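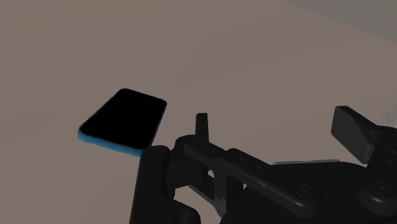

Most of the tips I get asked for, now that so many people are setting up a simulated bench at home or in a corner of the workshop, come down to the same worry: how do I collect examples that are worth training on, without losing every evening to it? I have been recording pick-up runs for our Brolley project long enough to have made the usual mistakes, and a few unusual ones too. My first piece of advice is to begin plain, with one object on a bare surface. A phone lying flat with its screen off is a lovely starter, because it is thin and dark and gives you very little to grab, and a light-blue side like this one helps you judge where the top ends and the edge begins. Start with the fingers wide open, too. You can always close them later, and a half-closed start teaches a timid habit that is a real nuisance to get rid of.

## Before you record anything

Write your task sentence first, on paper if you like, and keep it short. "Pick up the phone" is plenty. If you find yourself adding "and then" to the sentence, you have two tasks, and they will be happier in two folders.

Do a few practice runs with recording switched off. I do this even on days when I feel perfectly warmed up, and I'm nearly always glad of it – the first couple are jerky, and jerky is catching. Go slower than feels natural on the way down, and pause for a breath before you close the fingers.

Turn the object a little between runs. It is so easy to leave it square to the table edge every time! I keep a list of 13 starting positions taped beside my keyboard and work down it, then shuffle the order and go around again.

## Moving on to a fuller table

Once the plain runs look decent, bring in company for your object, a piece or two at a time. Household things are best, since they are what you will want the arm to cope with in the end. Mix heights and shapes: something with a hollow in it, something flat and pale, something that sits in an untidy heap. Change the room as well if your program allows it, and try a dimmer light than you would choose for yourself.
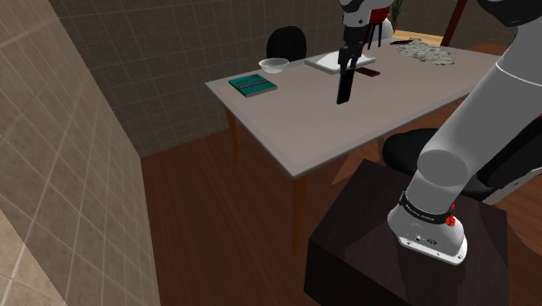

*A fuller table: bowl, book, phone and banknotes, with the fingers pointing down between the book and the phone.*

With a table like that one, the thing to watch is your route in. Two flat things side by side will tempt you to sweep across one to reach the other, and if you do it in your examples the arm will learn to do it as well. Come down from above, then make your small corrections near the surface. And save at least two camera views, a close one by the gripper and one from farther back. The close view is the one you'll want for the grasp, but the far one will tell you why a run went sideways.

## Keeping the pile tidy

My folder for the Rocha set stands at 3928 runs, and I would trade a good many of them for better labels. Some habits that have saved me trouble:

- Name each run as you finish it. By the next morning you won't remember.
- Keep the failures in a folder of their own. Don't throw them out, and don't let them wander in with the good ones.
- Watch every run back at double speed before you close up for the night.
- Stop at 55 in a sitting. My hands get lazy after that, and it shows.
- Copy everything to a second drive. I lost 201 runs one April to a drive that simply stopped, and I still grumble about it.

If you are sharing runs with someone else, agree on where a run begins and ends before either of you records. I start mine with the arm still and finish with the arm still, and I trim anything longer than a slow breath at either end. My next batch will be drawers and lids, which need a rather different touch, and I'll put those notes on a separate page when I've had a proper go at them.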